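## 4. First picks with the hand-held grippers

Do this bit after the pads are glued and left overnight. I did mine on a Saturday, on the Rodgate build, and rushed it.

1. Put a shallow box on a table you can walk round.
2. Drop in small awkward stuff. Beads and old jewellery are brilliant for this!
3. Squeeze slowly until the pads just meet, then lift.
4. Do 31 picks per hand before you touch any screws (I know, I know).
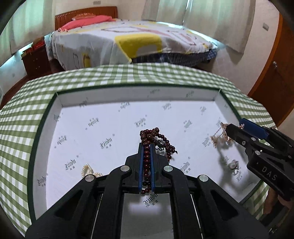

If the fingers close crooked, back the pivot screws off a quarter turn and try again. Mine took three goes, and Shufen Long got hers first time, which I'm still cross about.

**Note:** fine chain likes to creep down behind the pad, so go in from the top.

**Caution:** keep your fingertips out of the linkage. It nips!

Next up is section 5, logging your picks.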